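Print this page | E-mail this page

Stondley Student Robotics — Gripper Project
Pre-Session Safety and Inspection Checklist, with Reviewer Comments
Inspection date: January 30, 2022
Task set: produce sorting, two grippers, green tray
Form revision: 5

Scope. The checklist covers the two-finger grippers, the work surface, the produce and the data log. It does not cover the mobile base, which has its own form. Each item is marked OK, OK WITH COMMENT, or FIX BEFORE NEXT SESSION. An item left blank counts as FIX.

SECTION 1. WORK AREA

1.1 Walkway behind the operator clear of bags and cables.
OK.

1.2 Cloth flat, no folds under the working area.
OK WITH COMMENT. The pink cloth creeps toward the operator during long sessions. Clip the front edge. Do not tape it; the tape left residue last November and the residue picked up on the pads.

1.3 Tray stable under light side load.
OK WITH COMMENT. Push each corner down with one finger before starting. If the tray rocks, move it until it does not. A rocking tray produces false slip events in the log and wastes the labeling time afterward.

1.4 Drinks and open food containers outside the reach of both grippers.
OK.

1.5 Lighting adequate, no glare on the tray floor.
OK WITH COMMENT. The tray is shiny enough to give a reflection of the fruit above it. The Girnis detector has reported reflections as second objects. Change the angle of the tray or lower its confidence weighting in the config file, and write down which one was done.

SECTION 2. GRIPPER, MECHANICAL

2.1 Pivot screws seated on both fingers.
OK WITH COMMENT. Check with the hex driver, not by eye. A quarter turn of play at the pivot is enough to make the pads meet out of parallel. Thread locker is permitted on these screws. It is not permitted on the pad screws.

2.2 Linkage plates free of cracks and whitening at the holes.
OK. Two plates from the previous print batch were scrapped for whitening and have been removed from the spares box.

2.3 Pads fully seated, ribs clean.
OK WITH COMMENT. Wipe with a damp cloth after every session with citrus. Peel oil makes the pads slick, and students then raise the closing force to compensate. Clean first, then adjust.

2.4 Full open and full close without binding.
OK. Cycle count at inspection was 3,000. Pads are due for replacement at the next check regardless of appearance.

2.5 Pinch hazard reviewed with all students handling the unit.
OK. Long hair tied back, no loose sleeves, no rings. Fingers stay behind the linkage whenever the jaws can move. 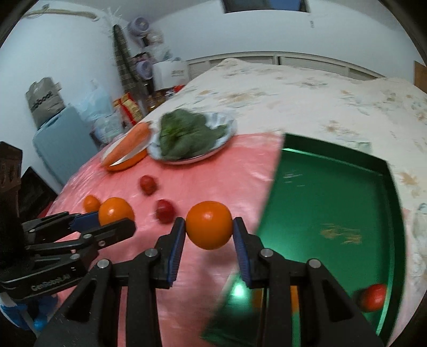
Item 2.6, hold check: orange between the pads, clear of the cloth.

2.6 Static hold of one orange, no visible creep.
OK WITH COMMENT. Grip on the widest part of the fruit. A low grip passes this check and then fails when the wrist turns.

SECTION 3. PRODUCE AND TEST OBJECTS

3.1 All produce whole, with no splits or leaks.
OK. Anything split goes in the compost bucket and is entered in the log as withdrawn.

3.2 Tomatoes handled at the reduced force setting.
FIX BEFORE NEXT SESSION. The Gazi profile for small soft objects was not loaded at the start of inspection. The default profile was active. The profile name must be read aloud from the display before the first tomato is picked up.

3.3 Distractor objects in position.
OK WITH COMMENT. The carrot and the greens stay in their dishes at the back of the cloth. They are not targets for this task set. If either one is knocked forward, stop the run, put it back and start a new run number.

3.4 Produce not eaten after use.
OK. Applies to everything that has touched a pad, washed or not.

SECTION 4. TWO-GRIPPER OPERATION

4.1 Both operators have agreed on a call before closing.
OK WITH COMMENT. "Closing" and "clear" are the only two words in use. Students have been adding others. Keep to the two.

4.2 Minimum separation of 300 mm between gripper bodies outside the handoff zone.
OK WITH COMMENT. The separation rule is suspended over the tray only. Most contact between units has come when both operators went for fruit at the same moment, one over the cloth and one at the tray rim.

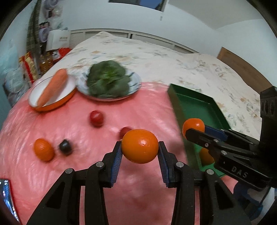 The unit working at the tray has priority. The other operator holds position above the cloth, fruit in the jaws if necessary, until "clear" is called. Holding is preferred to putting the fruit down again, as round fruit set down in a hurry rolls, and a rolling mandarin has twice been followed off the edge by a student's hand.

4.3 Approach over the tray wall, not through it.
OK WITH COMMENT. Lift until the lower edge of the pads is above the rim. Dragging a finger along the rim has scored one pad already.

4.4 Emergency stop reachable by both operators without crossing the work surface.
FIX BEFORE NEXT SESSION. Reachable by one. Move the button or add the second one from the Grotcombe kit.

SECTION 5. DATA LOG

5.1 Run number, profile and operator initials entered before the run.
OK WITH COMMENT. Of 134 runs on file, several have no initials. These runs may be used for practice labeling. They may not go in the competition submission.

5.2 Clocks matched on both units.
OK.

5.3 Failed grasps kept.
OK WITH COMMENT. Do not delete failures. The Grotcombe rules score the log for completeness, and the grasp classifier needs them in any case.

5.4 Storage space sufficient for the session.
OK.

OPEN ITEMS

3.2 — load and confirm the Gazi small-object profile.
4.4 — second stop button.
2.4 — order replacement pads, both units.

Sessions may continue with single-gripper runs on oranges and mandarins while 3.2 and 4.4 are open. No tomato runs and no two-gripper runs until both are signed off on this form.

Contact the project office | Copyright Stondley Student Robotics | Back to top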